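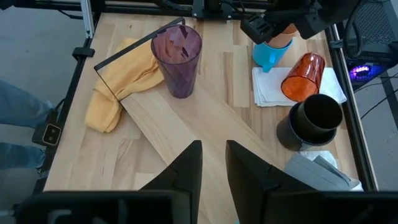 A purple tumbler on a wooden tabletop. Clustemari's cup deposit program starts in October.

Home News Business Schools Sports Weather Obituaries Contact

Clustemari to try $2 deposit on reusable cups

22/08/2024

Coffee shops and lunch counters in downtown Clustemari will offer reusable cups for a $2 deposit starting in October, under a trial approved by the city council this week.

Customers who want a drink to go will be able to choose between a regular paper or plastic cup and a reusable one. The $2 is added to the bill and paid back when the cup is returned to any business in the program or dropped at one of six return points. The trial will last through the end of March.

Taking part is voluntary for both businesses and customers. The council had looked at a rule that would have charged extra for every throwaway cup, but that part was taken out of the plan in June after several shop owners objected.

Szymon Krawczyk, the city's waste and recycling manager, said the trial is meant to show whether people will bring the cups back.

"We know people will take them," Krawczyk said. "The return side is what we have to find out. If half of them end up in kitchen cabinets, then we have bought a lot of cups for kitchen cabinets."

The city asked residents about the idea in the spring and received 383 responses. Most of those who answered said they would use a reusable cup at least once a week if they could return it somewhere other than the shop where they bought the drink. The most common worry was cleanliness, followed by having to carry a cup around after finishing a drink.

Washing will be handled by Leltier, a commercial laundry and dishwashing company with a plant on the east side of town. Leltier already washes trays and tableware for the school district. Its drivers will pick up used cups from the return points on weekday mornings and bring clean ones to the shops on the same trip. The contract allows for up to 400 cups a day, and the company may charge the city more if the number goes over that.

There will be no weekend pickup during the trial. Shops that open on Saturdays and Sundays will get extra cups on Fridays and will have to store the used ones until Monday. Two owners told the council at its July meeting that they did not have room for this, and one of them has since dropped out.

The return points will be at the main library, the bus station, the Effiong Street parking garage, the community college, the county office building and the recreation center. Each one will have a locked bin and a screen where customers scan a code on the bottom of the cup. Refunds will go to a card or phone account. People who want cash will have to go to a participating shop. 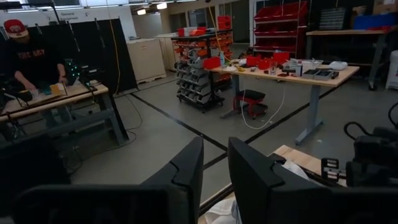

Shops will not pay to join during the trial. The city is covering the cost of the cups, the bins and the washing with a state waste reduction grant and money left over from last year's recycling budget. If the program is kept after March, businesses would pay a small fee for each cup they hand out. The amount has not been set.

Tevix, which runs three coffee counters downtown, was the first business to sign up. The company tried its own mug loan plan a few years ago and ended it after one winter. A manager told the council that too few mugs came back and that staff spent a lot of time explaining the rules at the register. She said a shared system with more places to return a cup had a better chance, but she asked the city to put up clear signs before the start date.

Other owners are waiting. The operator of a sandwich shop near the county offices said in a letter to the council that the line at lunch is already long, and that taking back used cups at the same counter would slow it down. The city answered that shops may set up a separate shelf for returns, or may choose only to hand out cups and send people to the nearest bin.

The cups come in two sizes and will work for hot and cold drinks. Lids are included but are not part of the deposit, so a customer who loses the lid will still get the full amount back. A cup that is cracked or badly stained can also be returned for a refund. Leltier will take those out of use and keep a record of how many are lost this way.

Downtown trash cans fill up fastest on weekdays between late morning and early afternoon, according to the public works department, and cups make up a large part of what spills out of them. Crews now empty the cans on Main Street twice a day. Krawczyk said the department would like to go back to once a day — a change that would free up a truck for the neighborhoods north of the river, where residents have complained about missed pickups.

He said he did not expect the trial alone to make that possible. Paper cups with a plastic lining cannot go in the city's recycling bins, and many people put them there anyway. The sorting plant charges the city extra when a load contains too much of the wrong material.

Council members voted for the trial without much debate. One member asked what would happen to the deposits on cups that are never returned. That money will go toward replacing them. Another asked that the return bins be placed where people in wheelchairs can reach the screens, and the staff agreed to check each location before the bins are bolted down.

A first report is due in January, with return rates for each location and the number of cups lost. The council will decide in the spring whether to continue.

Businesses that want to join can sign up at the public works counter in City Hall through the middle of September. Shops that miss the date can still join later, but may have to wait for cups.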